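首页 > 防护配件 > 波纹护罩 > Tasta 系列

Tasta 系列圆形波纹护罩

Bollirdale 出品
页面更新日期:2018年8月5日
供货状态:常用规格有现货,定制规格按订单生产

产品概述

Tasta 系列是套在丝杠、光轴、油缸活塞杆和升降立柱外面的圆形波纹护罩,用来挡住粉尘、切屑、木屑和飞溅的切削液。护罩随轴的行程伸缩,压缩时褶片叠在一起,拉伸时逐层展开。适用于木工机械、包装线、小型磨床、升降工作台和印刷设备的维修更换,也可以在新设备装配时直接选配。

与上一代 Oshima 系列相比,Tasta 的褶片改为圆弧过渡,折痕处不再是尖角。尖角褶片用久了容易在折线上发白、开裂,圆弧过渡后这个位置的受力平缓一些,代价是同样行程下压缩后的长度略长。安装空间特别紧的老设备,仍然建议选 Oshima,两种护罩目前同时供货。

型号与结构

按成型方式分为两类:

整体成型式:一次模压,没有接缝,适合短行程和有液体飞溅的场合。安装时必须能从轴的一端套入。

拉链开口式:侧面有一道纵向开口,围住轴以后再拉合,不用拆轴。适合长轴、两端带轴承座的丝杠,以及停机时间短的现场更换。接缝处有内衬翻边,可以挡粉尘和木屑,但不建议长期直接对着切削液喷口使用。

材料可选两种:

丁腈橡胶:耐油性好,手感偏硬,适合机床和液压杆。

涂层织物:重量轻,收缩后占的长度小,适合木工设备、包装设备和干燥粉尘环境。

两种材料的常规颜色为黑色和深灰色。其他颜色需要单独打样,打样费用不计入正式订单。

主要参数

最小内径:8 毫米
褶片壁厚:2 毫米(丁腈橡胶)
标准端口形式:直筒口、法兰口
固定方式:不锈钢喉箍或法兰压圈
现货规格:69 种
保存期限:未开封、避光存放 5 年

其他内径、外径和行程的组合请查规格表,或者把实测尺寸填进询价单。规格表按内径从小到大排列,同一内径下再按拉伸长度排列。

选型方法

选型之前需要量四个尺寸:轴的外径、护罩允许的最大外径、轴完全伸出时的长度、轴完全缩回时剩余的安装长度。最后一个尺寸最容易漏量。缩回长度不够时,护罩会被顶死,褶片向外鼓出,很快就会磨到旁边的零件。

护罩内径要大于轴的外径,两者之间留出间隙。水平安装的长护罩会因自重下垂,间隙要留得比垂直安装大,行程较长时还要加内支撑环。支撑环的数量由我们按行程和材料计算,随报价单一起给出。

护罩拉到头的时候不应绷紧。请在设备最大行程之外再留一段余量,不要把规格表里的最大拉伸长度当作日常工作长度使用。

如果护罩两端都封死,伸缩时内部的空气没有出路,速度快了会吸瘪或者鼓胀。往复较快的设备请选带透气孔的型号,透气孔开在端口附近,装的时候朝下。粉尘特别细的环境可以在透气孔里加滤片,滤片为易耗件,单独订购。

安装步骤

1. 断电,锁定设备,把轴移动到便于操作的位置。
2. 清除轴表面和两端安装座上的旧油污、切屑。安装座边缘有毛刺的,先用油石磨平。
3. 套入护罩。拉链开口式护罩的开口朝向切屑和液体飞来的反方向。
4. 先固定不动的一端,再固定移动端。喉箍拧到端口不能转动即可,拧得过紧会切入橡胶。
5. 检查护罩有没有扭转。端口上有一条模压的细线,两端的细线应在同一直线上。
6. 手动慢速走完一个全行程,再以工作速度试运行。褶片应均匀展开,不能只有一头在动。

日常维护

每次换班清扫时,用软毛刷刷掉褶片之间的积尘。木工车间的细木粉容易压实在褶底,积多了护罩缩不回去,清理间隔要相应缩短。可以用吸尘器,不建议用高压气枪对着褶缝吹,细粉会从接缝和透气孔进入内侧。

油污用温水加中性清洁剂擦洗,擦完晾干。不要使用丙酮、稀释剂和含氯溶剂。丁腈橡胶护罩不要长时间晒太阳,靠窗的设备停用时最好盖上罩布。

出现下面情况之一,应更换护罩:褶片上有穿透的裂口;端口变硬,喉箍拧紧后仍然松动;拉链齿缺失;拆下后内侧有成片的切屑或积液。小裂口可以用补片临时处理,补片只能贴在褶片平缓的位置,贴在折弯处很快会脱落。

包装与附件

每件护罩单独装袋,袋内附喉箍两只、安装说明一张。法兰口型号另附压圈,螺钉由用户按安装座的孔径自备。长护罩以压缩状态装箱,开箱后请先自然放置,等褶片松开再安装。冬季从室外搬进来的丁腈橡胶护罩较硬,在室温下放一晚再装比较省力。

订购与交货

现货规格从 Irnurmont 仓库发出,下单时写明型号、内径、拉伸长度、端口形式和颜色。定制规格需要提供草图,手绘的也可以,尺寸标清楚就行。模压型号首次定制要开模,模具费用一次性收取,后续同规格订单不再收取。

标准规格未经安装可以退换,袋子拆开不影响退换。定制件、已上过喉箍的护罩和已经裁短的护罩不退。

常见询问

护罩可以自己裁短吗?
涂层织物型号可以在两褶之间裁开,裁口用端口套重新固定。整体成型的丁腈橡胶型号裁短以后没有端口,不能可靠固定。

两只护罩可以接起来用吗?
可以,中间用连接环。连接处不能伸缩,计算压缩长度时要把连接环的宽度加进去。

能不能防水?
可以挡飞溅,不能浸泡。需要长期接触液体的位置请联系我们另行选型。

Oshima 的喉箍能否继续用在 Tasta 上?
端口外径相同的规格可以通用。旧喉箍如有锈蚀或滑牙,请一并更换。

相关产品

Oshima 系列折叠护罩
方形风琴式导轨护罩
不锈钢喉箍(单独包装)
内支撑环与连接环
透气孔滤片

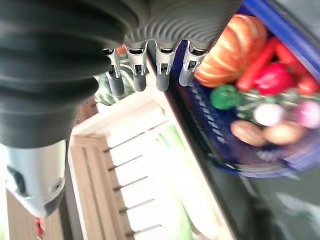 图:深灰色波纹护罩,下方为银灰色金属圆筒形壳体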